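How a Sorting Robot Is Looked After
Pages for young visitors, Pluvasstead Learning Centre

Many people think that a robot starts work as soon as it is switched on. In fact, a robot needs a good deal of care before it can do its job well. These pages explain how the team at Pluvasstead looks after the two-armed sorting robot known as Uvdale.

What does Uvdale do?
Uvdale picks up small containers and moves them between plastic bins. Each arm ends in a gripper, which does the work of a hand. A gripper has two fingers that open and close in a straight line. It cannot feel things as you do, so the people who set it up must tell it how far to close and how hard to press.

The morning check
Before any work begins, Rigoberto Arriaga walks round the machine with the power off. He looks at each cable for cracks or sharp bends. A cable must have a loose loop near the wrist of the arm. If it were pulled tight, it could be damaged when the wrist turned.

He then wipes the finger pads with a dry cloth. Dust makes the pads slippery, and a slippery pad may drop what it is holding. Screws on the grippers are checked with a small key, and a worn pad is replaced before the robot is used again.

Teaching the places
A robot must know where its bins are. Aurelia Holzer moves each arm slowly to every bin and stores the position in the computer. This is called teaching. Uvdale can store 200 positions. If a bin is moved by even the width of a finger, that position may have to be taught again.

The trial run
After the check, the robot is tried at low speed. Everyone stands behind the yellow line while the arms are moving. 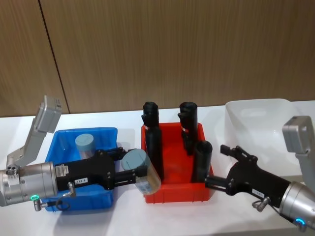
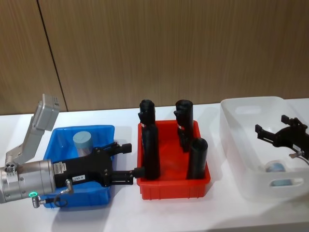 The blue and red bins, with the left gripper close by.

Staff keep one hand near the stop button during a trial. Pressing it halts both arms at once. The robot may not be started again until a member of staff has found out why it was stopped and has written the reason in the log book.

Keeping a record
The log book also shows how many times each gripper has closed. The left gripper reached 1,299 in April, and the right gripper reached 699. These numbers help the team to decide when new pads should be ordered.

Words to remember
Gripper: the part of a robot that holds things.
Wrist: the joint that turns the gripper.
Teaching: storing a position so that the robot can return to it.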